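# Sweets Table, Utedholm Community Hall

The hall at Utedholm opens for families on weekend afternoons from April until the end of summer. This page is about the sweets table, which people ask about more than any other part of the afternoon. It covers where the sweets are kept, what they cost and how to help with the setup.

Ruth Carhuamaca started the table four years ago with one jar and a saucer for coins. The prices have stayed nearly the same. The jar has been replaced a few times, mostly when the old lid stopped closing.

Wrapped sweets only, please. We used to put out loose jelly beans and licorice, and the bowl was a mess by three o'clock. Everything on the table now comes in its own wrapper, and the leftovers can go back in the cupboard for the next time.
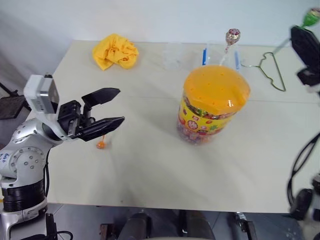 *The big candy jar with its orange lid on, and a foil-wrapped lollipop behind it. Yellow cloth at the far left.*

## The jar

A full jar lasts two afternoons in spring and one in July. Walter Flores buys the refills from Rampersad, the wholesaler on the ring road, and keeps the receipts in the blue folder in the office. If you finish a jar, write it on the sheet inside the cupboard door so he knows before his next trip.

The lid goes back on between customers. Small children like to reach in, and it is easier to hand out the sweets yourself. Let them point at the color they want. If two of them want the same one, there is usually another farther down.

Keep the empty jars. Leidy Ríos takes them for the craft room, where they hold yarn, bottle caps and wooden beads. Soak the label off in warm water first if you have time.

## Lollipops

Lollipops are sold one at a time and kept apart from the jar. The sticks bend when they are buried under other sweets, and the foil comes untwisted. Stand them up in any clear tub or cup from the shelf above the sink.

We order them in boxes of 40. The last box went in a single afternoon, the day the Plerum school choir came to sing. Sarahí Valdovinos has ordered two for the next concert.

Please ask a parent before giving a lollipop to a child under four.

## Cups and cloths

The clear plastic cups are for coins, for lollipops, or for a child who has bought several things and needs something to carry them in. They get washed and used again. Bring them back to the kitchen at the end – the ones left in the hall tend to get stepped on.

The yellow cloths are for wiping the table. They live in the second drawer, next to the tea towels, and they go in the washing basket when the afternoon is over. Use plain water on the tabletop. The lemon spray leaves a film, and paper sticks to it.

Sugar dust and bits of wrapper collect in the seam across the top. Run the corner of a cloth along it before you pack up.

## Takings

Last season the table took 632 after the cost of the sweets. Most of it went toward new blinds for the craft room, and the rest paid for a second Presico kettle in the kitchen. The old kettle still works and is used for the big teapot.

This year the money is set aside for outdoor benches. Lefteris Katsaros has priced a pair that can stay out in the rain.

## Helping out

Setup takes 13 minutes if the cupboard is tidy. We need one person at the table and one who can cover when it gets busy after the music. Older children are welcome to help if an adult stays nearby.

The sign-up sheet is on the board by the side entrance. If you have pictures of the table from earlier years, leave prints or a memory card with Ruth in the office, with your name on the envelope, and she will add them to this page.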